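About Tririk

Tririk is a nonprofit performance house for drag, burlesque and variety artists, based in the Anport district. It was established by Indira Rao, a former stage manager, to give performers a permanent home outside the late-night bar circuit. The organization presents public shows, trains new artists and maintains a shared wardrobe for its members.

Our main stage, the Iyengar Room, seats 100 guests at cabaret tables. It operates on a regular program from January through early summer and again in the fall. Performers of every gender and background are welcome to apply, and each act is paid a set fee agreed on in writing before the first rehearsal.

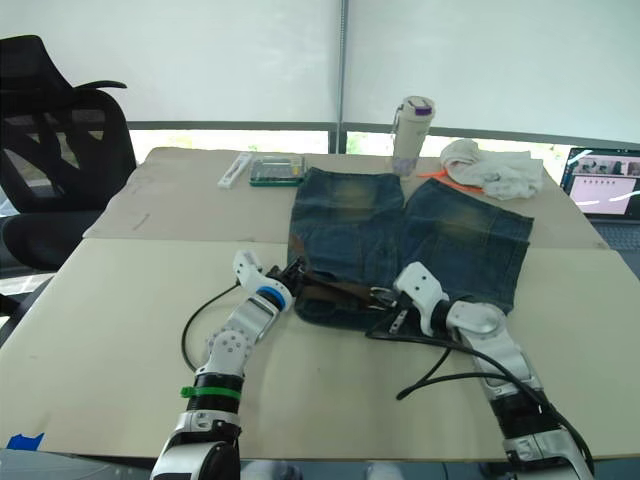

Training is offered through the Janiline Program, a course of evening classes for artists who are new to the stage. Instruction covers makeup, lip-sync technique, movement, hosting and costume care. Each class is limited to 18 students, and tuition assistance is available on request. Graduates perform in a closing showcase in the Iyengar Room, and many return as guest artists or instructors.

The wardrobe collection now holds 2874 cataloged pieces, from gowns and wigs to everyday streetwear used in character acts. Members may borrow items for approved performances. Donations are accepted by appointment, and all garments should be clean and free of damage.

Tririk is governed by a board of directors, which includes two seats held by working performers. Financial support comes from ticket sales, class fees and private gifts — no performer is asked to pay for stage time. Guests must be 18 or older for evening shows. Matinees are open to all ages unless the listing states otherwise.

Booking requests, press inquiries and applications to the Janiline Program may be submitted to the front office, which is open from noon until 6 p.m. on show days.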